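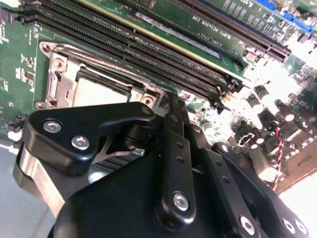
June, a little after 9 in the morning

Picking up where I left off with the archive of extremist broadcast statements. Kaede and I finally got through the second batch of transcripts yesterday, 32 in all, and I want to write down how we did it before it slips out of my head (it always does).

Nanami had done the first pass on translation, and lovely work it was, but she and Hideaki differed on 13 passages, mostly places where a speaker leans on an old religious phrase to talk about a present-day treaty or a border. Hideaki likes to keep the phrase and explain it in a note. Nanami would sooner give the plain political meaning. I went back and forth on this over two cups of tea and came down on Hideaki's side, with the plain meaning in brackets so that Karla's coders don't have to go digging.

Coding sheet: I split "grievance" into foreign policy and local rule. Chiyo had been asking for that since the Trinia workshop and she was quite right, it reads so much better now! "Call to violence" stays as one box, but please mark whether it names a target or is only general talk — we were sloppy there in batch one, me more than anyone.

No full statements go on the shared drive, only our coded excerpts. Karla, the Plullulden folder still has two complete transcripts in it, could you move them over to the locked store when you get a minute?

Still to do: recheck the dates on the 12 statements that came to us secondhand, and ask Hideaki whether he wants the audio kept alongside the text.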